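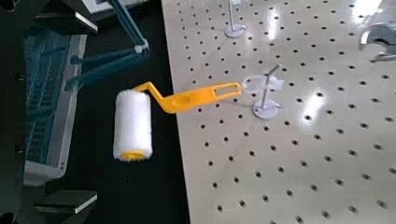 About Bernwood

Bernwood supplies painting and decorating tools to independent hardware stores, property maintenance departments, and trade schools. The company was founded in July 2000 by Kilian Leitner, a former painting contractor, and remains privately owned. Its offices, showroom, and main warehouse occupy a single building on Schnyder Road.

Our range is concentrated on hand tools for interior work: small rollers and replacement sleeves, brushes, trays, scrapers, extension poles, and masking supplies. The current catalog lists 3396 items. Larger equipment, including spray units and scaffolding, is outside our field, and customers who need it are referred to other suppliers.

The Showroom

The showroom is open to trade customers by appointment. Tools are displayed on perforated panels in the manner of a retail store, so that buyers may judge how a product will look and handle on their own walls. A small roller with a white sleeve and an orange handle, for instance, hangs by a clear plastic loop from a rod standing out from the panel. Buyers are welcome to take any tool down and examine it, and are asked to return it to the same position.

Small rollers receive particular attention in our selection. They are used behind radiators, inside closets, along door casings, and in other places where a full-size roller cannot turn. Before a new model enters the catalog, our product staff paint test boards with it and record the finish, the amount of lint left in the paint, and the comfort of the handle over a full working session. Models that do not meet our standard are returned to the manufacturer with a written report.

Display Planning

Since 2009, Bernwood has offered a display planning service under the name Ralance. A member of the Ralance staff visits the store, measures the available wall space, and prepares a layout drawing showing the position of each hook and product label. Rollers are grouped by width, with replacement sleeves placed directly beneath. The service is available to any customer with an open account. Layouts are reviewed once a year, or sooner if the store changes its fixtures.

Orders and Deliveries

Orders are received through the Zakex ordering system, by telephone, or by mail. Goods in stock are packed on the following business day. Hanging items are shipped flat in divided cartons — sleeves are never packed beneath heavier goods — and each carton carries a list of its contents. Damage in transit should be reported within nine days of delivery.

Customer accounts are managed by a permanent staff member assigned to each region. New applicants are asked to provide a business license and two trade references.

Contact

Bernwood
3940 Schnyder Road
Showroom appointments: Monday through Friday, arranged through the front office

Page last revised 09/10/2018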